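4.2 Planning the equipment budget

The Sillstead cell was budgeted as one two-arm station with a single pair of grippers.

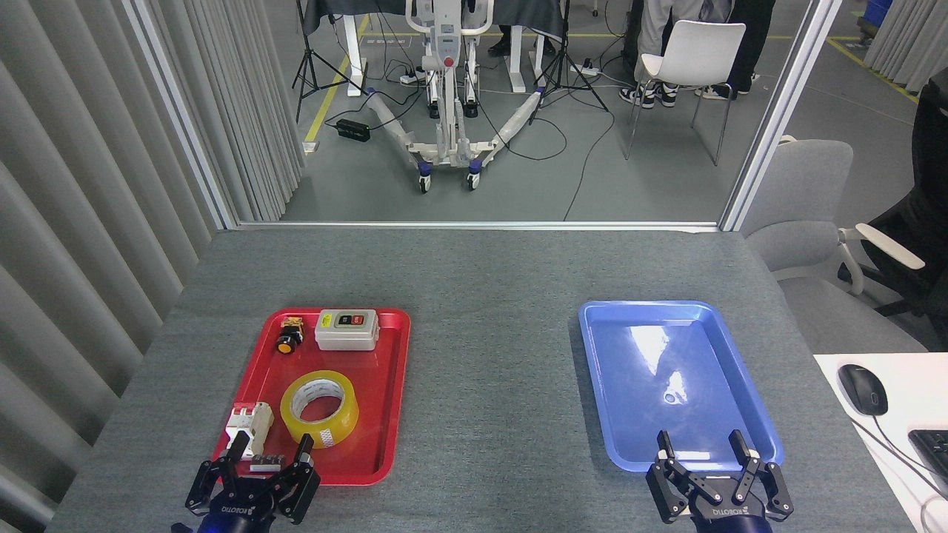
Ayodele Eze objected at the planning review that a single pair left no cover for repairs, and that the quote from Esska should be read again with spares included. We did so. A spare set of finger pads came to $76 and a spare cable set to $860, both small next to the cost of a lost week.

Figure 3. Two-gripper station with a red tray holding electrical parts and a roll of tape, and an empty blue tray.

Parts handling was costed separately. Switches, breakers and tape differ in shape and stiffness, so we priced one adjustable parallel gripper per arm against a set of fixed tools from Trarkow. The fixed tools were cheaper to buy but needed a tool changer, quoted at $1,503 per arm, and more floor time for setup. We chose the adjustable type.

Delivery was quoted at 7 weeks. Orders placed after May would have fallen into the next budget year, so the spares were added to the first order.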